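Skisteo Torside kitchen task package
Rev. 2 – updated November

Torside is a set of household chore tasks for testing arm controllers in simulation before any hardware is bought. It runs on the Enitent physics engine and ships with 9 task families: fridge, drawer, dish rack, counter wipe and so on.

Can it tell you whether a machine is ready for kitchen work? Partly. A controller that fails here will almost certainly fail at home. A pass means less. Simulated fruit does not bruise, and shelf glass does not fog.

Episodes per family: 3000
Time limit per episode: 60 seconds
Scoring: pass/fail, plus contact force log
License: per seat, Barajas support plan optional

Fridge family: pick produce from a shelf, move it to a drawer, close the door. Clear shelves and bins are the hard part – depth estimates tend to land on the surface behind. Door closing is scored separately. 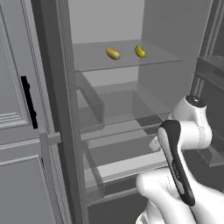 Ngan-ling Tse: We use the fridge tasks as a filter only. Our best policy did well on fruit and then could not shut a real door with a stiff seal. I would like seal stiffness as a setting before I trust the door score.

Seal stiffness is planned for the next revision.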